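Puzzle Table Help > Getting Started > Large Puzzles

Where do I even put a 1,893-piece puzzle?

studleyporch
Posted in Large Puzzles

I have finally done it and bought a big one! It's the Onine harbor map, 1,893 pieces, and I am so excited I've already opened the bag and smelled it (tell me I'm not the only one who loves that cardboard smell). The biggest I've finished before is 1,120, and I did that on the dining table over one long holiday weekend.

We need the dining table back every evening this time. I also have a card table that's 29 inches square, which is too small for the finished puzzle but might be okay for sorting. I don't want to spend a lot on a special puzzle table. Do I build it in sections? Do I use a board? What kind? And how do you all deal with that much sky? There is SO much sky on this thing.

Thanks in advance, I'd love to start Thursday night.

6 people found this useful

plurkum_attic
Top helper

Oh, you are going to have a great time! Harbor maps are my favorite because of all the lettering. Do the lettering first, by the way, even before the edge. I know everybody says edge first, but on a map the words practically put themselves together and you get a big happy chunk on the first night.

On to your table. Get a board! Measure the finished size printed on the box and add two or three inches on every side so you have somewhere to park loose pieces. I've used foam board, thin plywood and the back of an old picture frame. Foam board is light and cheap but it bows in the middle when you lift it with a big puzzle on top, so either slide it or get a second person on the other end. Plywood is better if you'll be moving it every day. Sand the edges or you'll be picking splinters out of your sweater.

Color matters more than I expected. If your puzzle is mostly dark, a light board makes every knob and hole stand out, and your eyes won't get nearly as tired. For a pale sky I'd go the other way and sort on something dark.

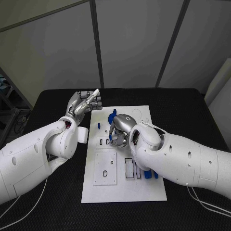
White board laid out on a black table

With a light surface and a dark one side by side you can shuffle pieces over to whichever one shows them best. I do the sky on the dark part and everything else on the light part, and it's made such a difference in the evenings when the lamp is on.

Now the sky. Sort it by shape! Two knobs and two holes in one tray, three knobs in another, and so on. Cookie sheets are perfect for this and they stack crosswise if you're careful. Then pick one spot along the finished edge and try pieces one after the other. It's slow, but put some music on and it's the most relaxing part of the whole thing.

When you need the dining table back, slide the board under a bed or a couch. Check the height first. I did not, and I had to redo a very nice lighthouse.

soylu_corner

roll up mat. done

plurkum_attic
Reply to soylu_corner

Mats are fine for smaller ones! At this size I find the loose joins pop apart, especially with the Onine cut, which runs a little easy. If you have one already, lay it flat on the board and you get a nice surface that doesn't slip.

oldgluepot
New member

I'd do it in sections. Build each chunk on a sheet of parchment paper on the card table, then slide the parchment onto the big board and pull it out from under. Works every time for me and I just finished a 1,517 that way in March. Keep the cat out. Also keep the bag the pieces came in until you're finished, there were two stuck in the seam of mine!

studleyporch
Original poster

These are wonderful, thank you! I'm going with plywood for the board and cookie sheets for the sky. I measured under the couch and there are four inches to spare. Lettering first!

Was this page helpful? Yes / No
Related: Best light for evening puzzling. Gluing a finished puzzle. What to do about a missing piece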